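How to Set Up a Lending Shelf for Your Building

A lending shelf lets neighbors borrow things they only need once in a while, such as a drill, a cake pan or a board game. We started ours at Jorwood two years ago. These are the steps we followed, with a few changes we would make now.

1. Get permission in writing

Ask the building manager which wall you can use and whether the fire code limits how far a shelf can stick out. Ours had to leave the full width of the hallway clear. An email is enough, but print it and keep it.

2. Decide what you will accept

Keep the list short at first. We take hand tools, kitchen items and games. We don't take anything with a gas engine, car seats or helmets. Test every electric item before it goes out.

3. Label everything

Write a number on each item with a paint marker and put the same number in a notebook. Abdul-Rahman Baidoo set up our notebook with four columns: item, name, date out, date back. We tried a spreadsheet and went back to paper within a month.

4. Set the loan period

We use 9 days, so a borrower always gets a full weekend. Put a sign by the shelf with the loan period and a phone number to call.

5. Choose the shelf

Pick an open unit so people can see what is in. Fasten it to the wall studs, and put heavy items at the bottom. Leave a little space under each side panel if the floor gets mopped. 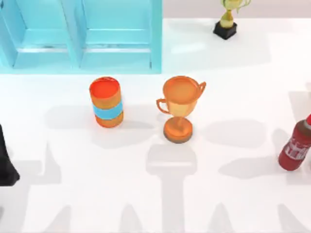

Open shelving in light blue, with nothing on it.

6. Check it once a month

Match the notebook against the shelf and call anyone who is late. Most people have just forgotten. Throw out broken items – don't put them back with a note.

Last updated Sun 1 April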